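Section 4. Hanging Patterned Wallcovering on Panels and in Corners

This section applies to all Kosdale non-woven wallcoverings with a printed repeat, including circle, oval and dot designs. Read it in full before cutting the first length.
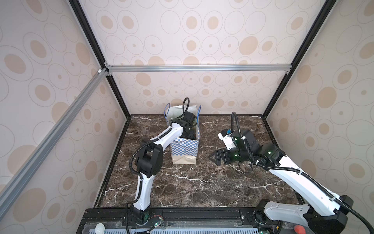 4.1 Before You Begin

Surfaces must be clean, dry and sound. New plaster must be left to cure fully and then sealed. Painted surfaces with a gloss finish must be sanded to a dull finish and wiped down.

Check the label on every roll. The batch number and the design number must match across the whole order. Rolls from different batches may differ slightly in shade, and the difference often shows only after the paste has dried.

Note: Keep one label until the work is complete. Claims cannot be processed without a batch number.

4.2 Marking the First Line

1. Choose the wall that will be seen first on entering the room. On a three-sided recess or booth, this is the back panel.

2. Measure the width of the panel and mark the center at the top.

3. Hang a plumb line from the mark and draw a light pencil line down the full height. Do not use ink or ballpoint pen, as both will bleed through the covering.

4. Hold a dry length against the line and decide where the repeat should fall at the top edge. Large shapes look best when they are left whole at eye level, even if this means a partial shape at the ceiling.

4.3 Cutting

1. Measure the height of the panel at both sides and at the center. Use the largest figure.

2. Add 2 inches at the top and 2 inches at the bottom for trimming.

3. Cut the first length, lay it face up, and match the second length beside it before cutting. For drop-match designs, work from two rolls in turn to reduce waste.

4. Number each length on the back in pencil and mark the top with an arrow.

Caution: Dot fills can look the same in either direction. Always check the arrow before hanging. A reversed length must be replaced; it cannot be corrected once the paste has set.

4.4 Pasting and Hanging

1. Apply Puseck paste to the panel with a roller, covering a strip slightly wider than one length. Do not paste the covering itself.

2. Set the edge of the first length against the pencil line and smooth from the center outward.

3. Butt the next length to the first. Do not overlap on flat surfaces.

4. Trim top and bottom with a sharp blade and a straightedge. Change the blade often - a dull blade will tear the covering.

5. Remove paste from the face at once with a damp sponge.

4.5 Inside Corners

1. Measure from the last full length to the corner at three heights. Add 1/2 inch to the largest figure and cut the length to that width.

2. Hang the cut length and turn the extra width onto the side panel.

3. Draw a new plumb line on the side panel and hang the remaining strip to it, overlapping the turned edge.

A small loss of pattern at the corner is normal and is not a defect.

4.6 Drying

Keep doors and windows closed and the heating low for 10 hours. Small bubbles usually flatten as the covering dries. Those that remain may be slit with a blade and pasted down.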